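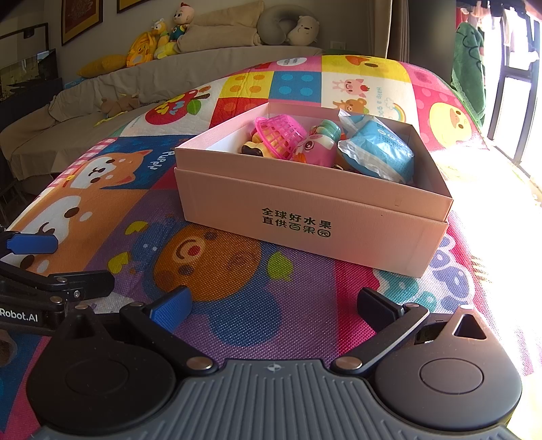 Tassanee Wongsuwan

Wanted: one patient adult for the toy end of the lounge room

Nerside Playgroup is looking for a casual pack-up helper. It's a small job with a grand view of a play mat, and it starts in July.

We meet in the front room of my house in Rindton, where the furniture is a beige sofa and the rest of the decor was chosen by people under four. The mat has a Shiba, a chick, a bear, a pig and an apple on it, in colours that don't go with anything I own. When the families head home, the toys go back in the pink fruit box. It's a cardboard box and it has outlasted two proper toy chests.

What you'd be doing:

Getting the toys off the mat and into the box. Little basket first, then the figures with the big eyes, then bottles and whatever else fits. If the top is bulging, start again.
Checking under the sofa. Bring a torch and low expectations.
Wiping down the mat, including the dog's face, which attracts banana.
Setting aside anything cracked or chewed past recognition for Jirayu Chantharasri, who does our mending and is owed several apologies.

Sessions finish at 11.30 am and the pack-up takes about 77 minutes if you don't stop to play with anything. You will stop to play with something.

You'll need a current working with children check, knees that still bend, and a tolerance for songs with too many verses. Experience is nice. My last helper came from a warehouse in Kimthorpe and said the pallets were better behaved.

Pay is $170 a week during term, plus morning tea. There's street parking, and the 939 bus stops at the corner of Wiriya Street when it feels like it.

To apply, write me a few lines about yourself and the worst mess you've ever cleaned up. Drop it in at playgroup or leave it in the letterbox. No cover letters please, they get drawn on.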